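Rorkia hand grippers, set of two. Three weeks in

Posted 25 October 2026

Quick one, writing this between jobs. Got the Rorkia pair to collect kitchen chores for our arm at Mamani. You hold one in each hand, do the chore, the recordings go off to train the robot. Trash is our first task because it's dull and there's always more of it.

Setup first. Took me 60 minutes, should be half that. The sheet skips the pairing step for the second unit completly. Turn the left one on, wait for it, then the right. If you do both together they fight and you start over. After that no problems, have not had to pair again.

Grip. Good. Better than I expected on thin plastic. Snack packets, clear sleeves, wrapper strips, the stuff that slides right out of the cheap pair we had before. The pads have just enough give. You can work both hands over a lined bin, one holding a packet and the other on some skinny bit of packaging, and not feel like you're wearing oven mitts.

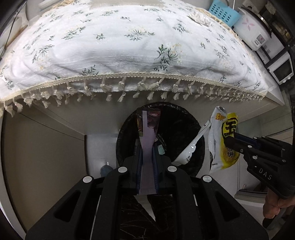 Weight is fine for short runs. Past 5 minutes my right wrist knows about it. Enikő Bíró did the longer sessions and she props her elbow on the counter, then has to redo the ones where the elbow crept into the recording. A strap would fix it. Rorkia says a strap is coming in January, extra cost, no price yet.

Battery. Three sessions a charge if they're short. Box promises more. Charging is slow and there's one cable for two grippers, so buy another cable.

Software is the weak part. Upload is OK, playback is OK, labelling is a pain. No way to rename a batch once it's sent. I typed "tarsh" on the first one and it's tarsh forever. Also the trim tool rounds to the nearest second, and with a drop that's the whole thing gone. Support answered in a day, nice people, no fix.

What did we get out of it? Over 100 usable takes, all one kitchen, all wrappers and bags. The arm trained on them picks up a flat packet most times. Crumpled ones it still pokes at. I think that's on us, we did way too many neat ones early on. If you buy these, mix it up from day one, fold things, crush them, come at them from both sides. 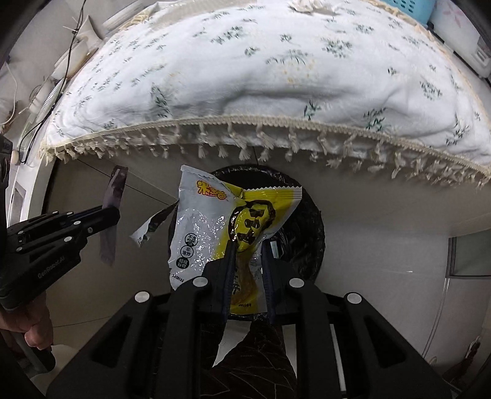 Heriberto Pacheco: Same result here with the Evis pair, flat fine, crumpled bad. We went back and did a week of nothing but scrunched bags and it got a lot better. Would not blame the grippers. Does the Rorkia trim tool still round if you export first and cut it in something else? That would decide it for me, the Evis one is worse.

Good question, tried it just now. Exported files cut clean anywhere you like, but you lose the finger opening data unless you tick the box for it. Box is off by default. Of course.

So, 3 out of 5 with the software as is. Four if they fix the renaming. Would buy the hardware again, pads are the best bit. Get the second cable.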